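Pratus travel garment steamer, after one short film and one stage tour

I am a wardrobe assistant for small film and theater productions, and I have used the Pratus steamer since July. I bought it with my own money for the short film Bakmont, which is a costume story set in a country house, and afterwards I took it on tour with the Unance company. I think this is enough use for a fair opinion.

First I should explain my needs. On a small film the wardrobe department is often one person, and that was me. We had long wool coats, linen shirts with wide sleeves, and a velvet cloak which the director, Kamala Reddy, loved very much and wanted in nearly every shot. All of these had traveled to the house in the back of a car. Velvet cannot be ironed in the normal way, it becomes flat and shiny and then it stays so. Therefore you need steam, and you need it early in the morning, before the actors arrive and want their coffee.

Before this I used a Beaudoin, the big type with a pole and wheels. It makes beautiful steam and I still recommend it for a theater with an elevator. For a house with a narrow staircase it is a punishment. I carried it up once and decided to look for something smaller.

The Pratus is of the handheld kind. It cost me 54 dollars, and in the box there was the steamer, a brush which clips on the front, a cloth bag and a glove. The glove is too big for me but I use it every time. Please do not steam a sleeve with a bare hand behind it, I have done this and I could not sew properly for two days.

Heating is quick. I fill it, I switch it on, and before I have sorted the shirts it is ready. One tank gives me 9 minutes of steam, which I measured with the kitchen clock in the house. For a shirt this is plenty. For the velvet cloak I had to fill it again in the middle, and then you must wait once more until it is hot. This is my main complaint. If you have a whole chorus to dress, you will spend much of your morning walking to the sink.

The quality of the steam is good when you hold the machine straight. When you tilt it down, for example to reach a hem, it begins to spit. On wool a few drops do not matter. On a silk lining they leave a mark, and you will find this mark at the worst time. I learned to hang everything higher, so that the hem comes to me and I do not have to bend to it. In the country house I used the top of a door, and on tour a curtain rail. 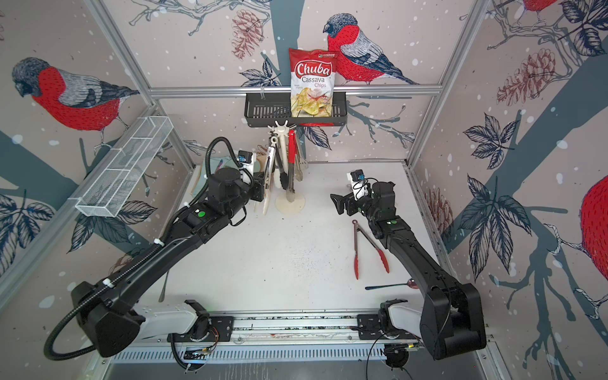
The noise was a point I had not considered before buying. There is a small pump inside, and it hums and clicks. During the filming our sound recordist could hear it through a closed door, and I was asked very politely to stop until the end of the scene. After this I steamed only between setups. On tour it was easier, the dressing rooms were far enough from the stage, only in one old hall there was just a curtain between us and the audience and I did not dare to switch it on after the first bell.

About the brush I am not sure. It is meant to lift the fibers, and on the wool coats it did this nicely. On the cloak I removed it and worked only with steam from the inside of the fabric, then I stroked the velvet with a soft clothes brush of my own. If you are new to velvet, try first on a place that no camera will ever see.

Harpreet Hawthorne, who played the uncle, was wearing a heavy coat with a high collar and he had the habit of sitting down in it whenever he could. I do not blame him, the days were long. But it meant that the back of the coat was crushed before each wide shot, and here the small size of the Pratus was truly useful. I could go to the coat on its hanger with the steamer in one hand, and three minutes later he was again a gentleman. He asked me more than once to do it while he was inside the coat. I refused, and you should refuse also. It is boiling water.

The cable is 2 meters long and this is too short. I am not a tall person, but with the socket near the floor and the costume hanging from a door I was always at the end of it. I bought an extension and taped it to the floor, and since then it lives in the same bag. The plug itself feels solid. The switch is less solid, it has become a little loose, although it still works.

Cleaning is simple if you do it regularly. I use distilled water when I can buy it. On tour I sometimes took water from the tap, and in one town it was very hard, so that white crumbs came out of the nozzle on a black dress. I rinsed the tank with vinegar and water, left it overnight, and it was fine in the morning. The instructions speak about descaling in one line only, without saying how. This could be better.

Would I buy it again? For film, yes, for small casts and for repairs between shots. For a musical with many dancers I would ask the company to pay for a standing model, and keep the Pratus in the kit for the quick changes. A friend suggested the more expensive version with the 1000 milliliter tank, which you put on the floor and connect with a hose. I have not tried it and so I cannot compare – but the larger tank would answer my main complaint, if the hose is not too stiff.

I give it four stars from five. I take one away for the short cable and the spitting. The cloak survived the whole shoot, and it now hangs in Kamala's hallway, where I am told it is getting dusty.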